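How Modeling Clay Works
A guide for young makers from the Kahsay Center for Children's Crafts
For readers aged 6 to 9

Modeling clay can become a snail, a castle or a bowl of tiny fruit. Several materials are sold under that name, and they behave in different ways. This guide explains what they are made of and how to use them well.

Clay from the ground

Natural clay is made of very small, flat bits of rock. Water fits between the bits and lets them slide over each other, so the clay bends when you press it. When the water dries up, the bits lock together and the clay becomes stiff. Dry clay can still turn back into mud if it gets wet. To make it last, a potter bakes it in a very hot oven called a kiln. After that, it cannot go soft again.

Clay that never dries

Some modeling clay is mixed with oil or wax in place of water. Oil does not dry up the way water does, so this clay stays soft for a long time. It may feel hard when you first pick it up. Roll it between your hands for a minute or two and the warmth will soften it. 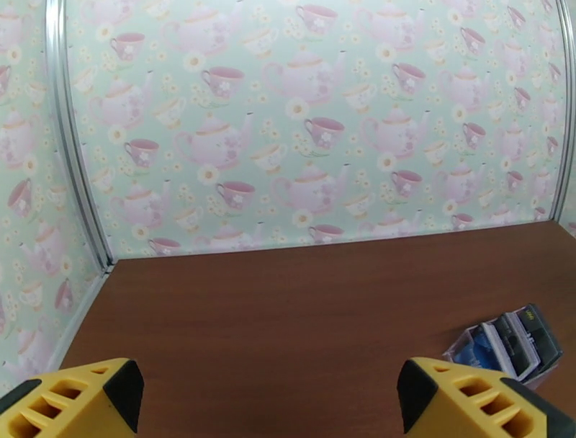 Clay that dries in the air

Air-dry clay contains water, and it hardens when left out on a shelf. Thin parts dry first. Thick parts take longer, and the difference can cause cracks. Keep your model about as thick as your finger all over, and turn it over once a day while it dries.

How to join two pieces

Pieces that are only pushed together often fall apart later. Potters use a method called scoring:

1. Scratch crossed lines on both pieces with a toothpick.
2. Dab a little water on the scratches.
3. Press the pieces together and smooth the seam with a fingertip.

Scoring works for clay made with water. Oil clay does not need it – simply blend the edges with your thumb.

Looking after your clay

Wrap unused air-dry clay tightly and keep it in a closed box. Oil clay should be kept away from heaters and sunny windows. Always wash your hands when you finish, and never put clay in your mouth.

Words to know

Kiln: a very hot oven for baking clay.
Score: to scratch lines so that two pieces will hold together.
Seam: the line where two pieces meet.

Page last reviewed: Dec 22, 2023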